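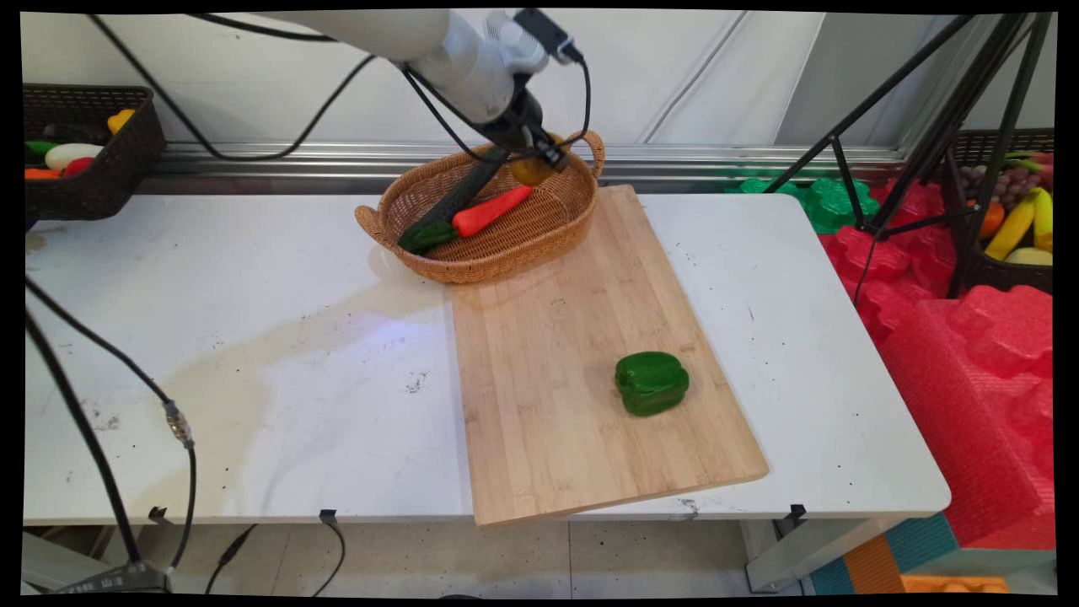

Com quantos milímetros de abertura eu começo o teste de uma garra nova?

Comece com 84, a abertura máxima do perfil padrão, e vá fechando a partir daí. Com a garra toda aberta fica mais fácil ver se os dedos descem retos antes de encostar em qualquer coisa.

4. Comparando duas garras no mesmo braço

Eu faço essa parte sempre do mesmo jeito, e olha que já tentei atalhos (todos me custaram uma tarde!). Se você ainda não calibrou o punho, volte para a seção 3 antes de seguir.

4.1 Desligue o braço no controlador Kidorov e confira se a fonte de 24 V apagou mesmo.

4.2 Monte a primeira garra, no meu caso a Florkine de dedos retos, e aperte os parafusos em cruz, sem forçar.

4.3 Passe os cabos dando uma volta folgada no punho. Depois de ligar, gire a última junta à mão, no modo livre, de um lado até o outro. Se o cabo esticar, dê mais folga agora.

4.4 Ponha os legumes e as frutas na cesta. Eu gosto de misturar formatos: um pepino comprido, uma cenoura atravessada por cima e uma fruta redonda mais para o fundo, que é onde as garras largas costumam se enroscar na borda.

4.5 No Wivow, abra Comparar > Nova sessão e deixe a descida em 800 milissegundos. Parece lento, eu sei, mas para a primeira rodada está ótimo.

4.6 Rode 3 tentativas por objeto, sempre devolvendo cada um à mesma posição. O pimentão eu prefiro testar solto na tábua, fora da cesta.

4.7 Salve, desligue tudo, troque pela segunda garra (aqui, a Kaewsai) e repita do 4.1 em diante.

CUIDADO: não ponha a mão na cesta com o braço habilitado, nem para ajeitar uma cenourinha. Pause no controlador primeiro.

Nota: a tábua escorrega um pouco quando o dedo encosta nela. O Kazuhiro Aoki usa fita dupla face embaixo, eu uso um pedaço de borracha, e os dois funcionam.

Nota: se o Wivow mostrar "garra desconhecida" depois da troca, reinicie só o serviço de ferramentas. Não precisa recalibrar o braço!

Os resultados das duas sessões aparecem lado a lado na aba Histórico. Para exportar, veja a seção 5.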